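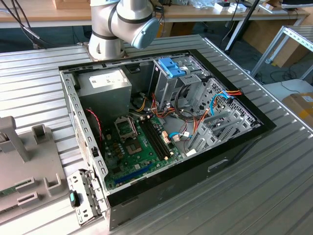 Ainhoa Cantero

October 15, 2026

Protective stop on the arm again, this time with contact. Writing it up now before I forget the order of things. Anika has read the first half and added two remarks, marked AK.

Short version: arm came down toward the tower on the approach move, did not stop at the height it should have, pressed on the case, tripped on force. No one near it. No one hurt. Case is scrap-grade anyway but the board inside we wanted. Cell is locked out till the list at the bottom is done.

Setup was the teardown job as we've had it since September. Tower on its side on the ribbed table, side panel off, inside facing up, arm base bolted down just past the back edge of the case. CPU socket already empty with its frame standing open, I had done that by hand. Fixture with the pegs to the left of the case, same place as always. Program was Flirnska, the drive cage branch: go to safe height, come down over the cage, find the blue latch, squeeze, wait, lift. We've been fighting with the latch for weeks but the approach has been fine. The approach was NOT what I was watching.

What I did, in order as far as I can get it:

Powered up, homed, no warnings. Ran the empty cycle (no case) at slow speed, fine. Put the case on. Ran the approach at slow, stopped it by hand above the cage, looked good, a bit toward the power supply side but within what the camera corrects. Backed off. Changed the wait time after the squeeze. Saved. Reloaded. Ran again at 30 percent.

It came down and kept coming. I had my hand at the e-stop and still was not first, the force limit got there before me. Controller says 162 N at trip. Limit is set at 100. So it overshot the limit by a good deal even at that speed, which is its own item, see further down.

Landed on the top edge of the drive cage, not on the latch. Slid a little toward the cable bundle. The case shifted on the table, I could hear it scrape on the ribs. Then the brakes and quiet.

First thing I did wrong: reached for the pendant to clear the fault. Caught myself. Took the photo record and the log first, then e-stop, then lockout on the main switch, then looked. Should be the order every time. If you clear first you lose the joint positions in the fault buffer and then all you've got is guessing.

Damage, checked with power off:

Cage bent at the upper lip. Latch still moves, springs back okay.
Cables not cut. Orange/yellow/red bundle has a flat spot where it got pinched, jacket looks whole but I wouldn't power anything with it.
SATA cable OK.
Board: no cracks I can find with the loupe. Socket pins look straight. Not tested.
Gripper fingers: left pad has a nick. Changed it. Old one in the tray with a tag.
Arm: no play at the wrist by hand. Needs a proper check, not by hand.
Table: scratch, who cares.

Now the why.

First guess was the Segura controller dropping the tool offset on reload. We had that in spring and the fix was suppose to cover it. Pulled the saved program next to the running one. Tool offset is there, same numbers both sides. So no.

Second guess, payload. Wrong payload gives you sag and funny force readings, and Anika changed the gripper plate Tuesday. She swears she updated it.
AK: I did update it. It's in the config, go look.
I looked. It is in the config. Sorry.

Third guess, which I now think is it: the work frame. The reload didn't bring back the frame for this case, it brought back the default one. The default has its zero at the table surface at the front corner. The case frame has its zero at the top rim of the case. So "go down to just above zero" means two very different places, and the difference is the height of a computer lying on its side. Arm did just what it was told, with the wrong floor.

Why the first slow run was good then: the case frame was still active from before, left over in memory. I never reloaded before that run. I edited the wait time, saved, reloaded, and that's the moment it went back to default. Two lines in the log agree with this. Active frame changes name at the reload, no warning, no popup, just a line in gray text among all the other gray text.

Tried to reproduce it with no case on the table, fresh power up, slow speed, arm parked high, motion off, just watching the frame name. Load program, set frame, edit anything, save, reload: default. Every time. If you don't edit, and only reload, it keeps the frame. So it's tied to the save. Would never have found this by reading.

Wrote to Grunex support (they sold us the controller package) with the log and the steps. Auto reply so far.

About the force limit. 100 set, 162 at trip. Anika thinks this is normal, the limit is where it decides, and then you get reaction time and the braking distance on top, and a steel case doesn't give. I agree with the reasoning but I don't like it. We have been treating the limit as "the most it can ever push" and that's how it is written on the laminated sheet by the door. That sheet is wrong and has to come down today. If someone has a hand over the chassis, freeing a cable for instance, which we ALL do, the number they'd feel isn't the number on the sheet.

AK: We should stop doing the hand-in-the-case thing at all with drives live. I know it's slow to lock out for one cable. I also do it. But look at where it came down, it's right next to where I had my fingers yesterday with that bundle.

She's right. New rule from now: arm drives off before any hand goes past the rim of the case. Enable switch is not enough, pendant stop is not enough. Drives off, light off, then hands. Told the others at lunch, some grumbling.

Other things noticed while poking around, not the cause but not great:

The case isn't held by anything. It sits on the ribs by its own weight and that's been our whole clamping strategy. It moved when pushed. In this instance moving may have saved the board but I don't want to rely on it. Need stops on two sides at least, and something soft on top of a clamp so the shell doesn't get bent.

The approach move has no lower bound. There's a safety plane feature in the controller, we have it set for the side toward the desk and for nothing else. A horizontal plane would've stopped this cold with the wrong frame or any frame, given that it is defined from the base and doesn't care. Want one at case rim height for approach, and a lower one that only the pick step can switch to. Anika says the switching takes 2 seconds on our firmware. Fine. We can live with slow.

Cables. The bundle loops up over the middle, right where a miss ends up. Tie it back or pull it before the arm does anything near the cage. The Huvport people cut all cables first in their line and I used to think that was crude. Less sure today. But we want to keep the supply working for the resale bins so tying back for now.

Camera correction. It nudges in the plane and not in height, so it was happily lining up with the latch while the arm was on the way to the table. Nothing to fix there exactly, but don't read "vision OK" as "position OK". The status panel shows a big green field for vision and everybody (me) looks at that.

To do before it runs again:

1. Frame set explicitly as first line of every program, not in the header. Me, today. Done for the drive cage branch and the RAM branch. Not done for the screw branch.
2. Program checks the frame name before the first downward move and halts if it's not the case frame. Me.
3. Safety plane at rim height. Anika, needs the password from the office.
4. Wrist and joint check with the dial gauge, compare to the September sheet. Anika.
5. Take down laminated sheet. Done. Rewrite. Not done.
6. Side stops for the case. Whoever is free, scrap angle is under the shelf.
7. First run after all that: no case, then a cardboard dummy the same height, THEN a real case, and not one with a board we care about.
8. Ask Grunex if there's a setting to make the frame change a warning.

Later, same day. Item 2 works on the bench. Forced the default frame on purpose, motion off, program halts with the message. Typed the message wrong ("FRAM MISMATCH"), leaving it, it's readable.

Later still. Dial gauge: joints fine, wrist reads a hair off from the September sheet but within the spread we had then. Anika wants to repeat it tomorrow with the arm cold, says the readings drift after a day of running. OK with me. Stays locked till then, my tag is on the switch, please don't move my tag.

Board from this tower goes to the test shelf with a note on it. If it doesn't post we can't say for sure it was us, it came in untested. Bent cage stays with the case for the moment, want to measure how far the lip got pushed in case Grunex asks.

Screw branch still needs the frame line!! Do not load it.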